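Teaching by demonstration

Teaching by demonstration is a way of giving a robot a new skill by showing it the work, so that a person who knows the job well can pass it on without writing a program line by line. The showing can be done by hand, with the teacher holding the arm and guiding it through the motions, or by remote control, where the teacher moves a second arm or a handheld controller and the robot follows along.

Guiding by hand is the older habit in most workshops, and many people find it the friendlier of the two – you feel the weight of the arm and the push of the part. Its drawback is that the teacher's own hands tend to block the camera's view. Remote control keeps them out of the way, though it asks for patience while the teacher learns to work without much sense of touch.
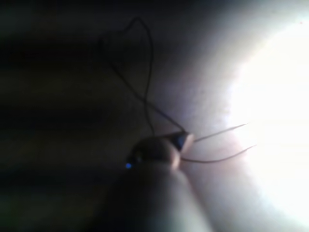 A small electronic component held at the tip of a gripper finger, its two leads spreading outward. Wrist camera view.

Small electrical parts are a favorite subject, being cheap, fiddly and easily bent. In the Tikine course, set up by Oksana Prokopenko and Dougal MacKinnon, each learner records 16 demonstrations of a single task before moving on to the next. The Waweru collection, gathered later by Recep Yüksel, holds 364 recordings made by 4 teachers, and it keeps the clumsy attempts along with the graceful ones – a choice that drew a good deal of friendly argument at the time.

Lighting matters more than newcomers expect, and strong glare can hide the thin ends of a wire from the camera altogether.

See also: Remote handling; Grippers; Learning from examples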